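Demonstration gathering (robot learning)

From Forkbridge, the open handbook of shop and lab automation
Last revised April 30, 2021

Demonstration gathering is the job of collecting worked examples of a task so that a learning system can pick up the task from them. Each example, usually called a demonstration or an episode, is a record of one try from start to finish: where the arm's joints were at every moment, what the gripper was told to do, and as a rule what one or more cameras saw along the way. The word "gathering" is an old favorite on this site, and although many writers prefer "collection," the two mean the same thing.

Where examples come from

Examples may be made by hand or by program. In the first case a person steers the arm, either by holding it and leading it through the motion or by working a controller from a chair nearby, and anyone who has done this for an afternoon will tell you that it is pleasant for the first hour and rather tiring after that. In the second case a planner that already knows where every object sits works out the path by itself, and its motions are saved for a learner that will have to get by with much less information.

Either kind can be done on a real bench or in simulation. A simulated room needs no sweeping up, a dropped part can be put back at the press of a key, and the true position of every piece is there for the asking. Small fitting and stacking jobs are common choices, as they are short, easy to judge, and still surprisingly hard to do well. 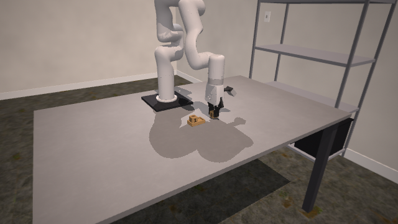 It is common to shift the starting spot of the parts a little from one episode to the next, and to turn them as well, so that the learner does not simply memorize a single path through the air. Some builders also change the lighting and the surface colors (a habit known as randomization), which can help when the finished system is moved over to real equipment.

The Ronda set

A small and well-loved case in this handbook is Ronda, a set put together by the Bratesus workshop over the month of June. It holds 2890 episodes, of which 464 were steered by hand and the rest made by a planner. Another 242 were left out after review, mostly for long pauses or a clumsy grip, and they are kept in a folder of their own for people who study mistakes.

Sorting and labeling

Once gathered, episodes are played back and marked as good or bad. The Niskanen sheet, a one-page form used by several Forkbridge contributors, asks whether the part was gripped, whether it reached its goal, and whether the arm touched anything it should have left alone. Failed tries need not be thrown away, so long as they are clearly marked.

See also: Grippers; Motion planning; Simulated workcells; Wrist cameras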